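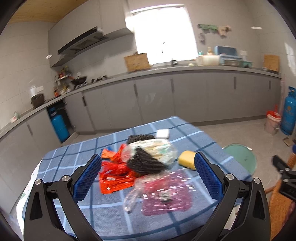

Figure 1. Plastic bags and packaging on the kitchen table, blue plaid tablecloth, grey base units behind.

Household plastic bags: what we keep, where it ends up and how it could be stored
Project report, Home and Materials module
Grímur Þrastardóttir
2025-07-07

1. Background

Most kitchens have a place where plastic bags collect. In the flat I share it is the gap beside the fridge, and in my parents' house in Brulldale it is the bottom drawer, which no longer closes. The bags are kept for bin liners, wet swimming things and carrying shoes, but they come in faster than they go out. I wanted to find out how large the store gets in an ordinary home, which kinds of bag are used again, and whether a simple change in storage makes any difference.

The project covered three kitchens over 11 days in July and the end of the month before. I call them Kitchen A, B and C. Kitchen A is my own. Kitchen B is my parents' and Kitchen C belongs to a family of five who live over the Singhal shop in the same street.

2. Method

At the start, each household emptied every place where bags were kept on to a table. We did not include bags that were holding something at the time, such as the ones with potatoes or Christmas lights in them. Food packaging was only included if somebody had kept it on purpose.

Everything was sorted into four groups:

Carrier bags, thick or thin, with handles.
Thin bags without handles, such as those for loose fruit.
Packets and wrappers from bought goods.
Other items found in the same place.

The last group was added after Kitchen A, when it became clear that small things get put away along with the bags. Sponges are a good case. A new sponge goes in the same drawer as the bin liners and is then buried. The yellow block towards the right of the table in Figure 1 would go in this group, and so would the small white block at the back of the pile. The glossy pink-purple package near the front would go under packets and wrappers.

After sorting, the households put back what they wanted to keep. Kitchen A folded the bags flat and stood them upright in a shoebox. Kitchen B rolled them and pushed them into a fabric tube sold under the name Getis. Kitchen C changed nothing and served as the comparison. Each household kept a sheet on the fridge door and made a mark every time a bag was taken out or added.

3. Results

The first sort gave 153 items for the three kitchens together. Kitchen C had the most and Kitchen A the fewest, but Kitchen A also has the fewest people. Carrier bags were the largest group everywhere. Thin bags were the second largest, and many of these had small tears or were sticky inside, so they went straight out.

During the test period Kitchen A took out 8 bags and added 3. Kitchen B used about the same number as before, as far as they could remember, but said the tube was quicker than the drawer. In Kitchen C the sheet was filled in for the first few days only, so I have not used the later entries.

Bright bags were picked first. In both A and B people said they reached for a red or orange one because it was easy to see, while black bags stayed at the bottom. With a crumpled heap it is also hard to judge size, and a large bag can look the same as a small one until it is shaken out. Folding solved this, but took most of an evening to set up.

4. Problems

The sheets depended on people remembering them. My flatmate took bags for a camping trip and told me two days later, and I added the marks by hand. The three kitchens are also very different in size. Kitchen B has a long worktop where bags can be flattened, and Kitchen C has hardly any clear surface at all.

I had planned to weigh the bags too, but the kitchen scales at Kitchen B did not register anything that light. Weight has been left out of the report.

5. Discussion

The shoebox worked well for carrier bags and badly for thin ones, which slid down and could not be found again. The tube took both kinds but people could not choose a size from it. A box for the carriers and a small tube for the rest would probably suit most kitchens.

The bigger effect came from emptying the store on to a table in the first place. All three households threw away or took back to the shop a good part of what they had. The supermarket at Cutalport has a collection point for soft plastics by the entrance, and Kitchens A and B both used it. Wrappers with food left on them were rinsed first and hung over the tap to dry.

If the project were repeated I would run it for longer, ask each household to sort again at the end, and put the sheet next to the bags instead of on the fridge.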